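Drellow 297 Bench Oil, two years on

Posted Mar 23, 2018

I bought my first tin of the Drellow 297 to finish a work table I'd put together for the back room. It's a hardwax oil, sold in small tins, and it went on over pale timber that I'd already sanded to 180. I've since used it on a bookshelf and a pair of stools, so this covers more than the one job.

What it is
A clear oil and wax blend, satin sheen, no stain in it. It smells strongly for the first day and faintly for the rest of the week. The tin says two coats and I'd agree with that. I tried three on one stool and the third stayed tacky in patches until I buffed it off with a rag.

Putting it on
Stir it properly. The wax settles, and the first tin I opened had a solid layer at the bottom that took a good ten minutes to work back in. I used a white pad and spread it as thin as I could manage, then wiped off the extra after 15 minutes. Brushing leaves too much behind. I left it overnight between coats and kept the table out of use for a week.

Colour
This was my main worry. I'd used Rumska's floor oil on an earlier table and it turned the wood a honey colour I never liked. The Drellow darkens the timber slightly when it goes on, then settles back. Mine is still blond with a bit of tan in the grain, and it hasn't yellowed near the window.

Wear
Water beads for the first year, less so after that. Tea rings came off with a damp cloth if I got to them the same day. Turps left a dull spot, which I fixed with a light sand and a dab of oil – about five minutes' work, and you can't find the join. That is the real advantage over the Breko polyurethane I used before, where any repair meant stripping the whole top.

Plastic tubs and bins slide across it without leaving marks. I was told wax finishes can pick up colour from blue plastic, but I've had no trouble with that.
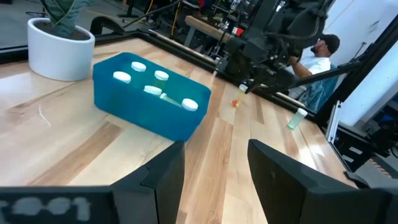
Price and coverage
It's dearer than the Breko and a small tin doesn't look like much. One tin did both coats on the table with enough left for a stool. The lid doesn't seal well once it's been levered off a few times, so decant the leftovers into a jar. I lost a third of a tin to skinning before I worked that out.

Would I buy it again
Yes, for tables and shelves. For a kitchen bench beside the sink I'd look at the Wijaya oil, which cures harder, though I've only tried that on offcuts. I'm due to recoat the table in the next month or so and have another tin of the 297 on the shelf for it.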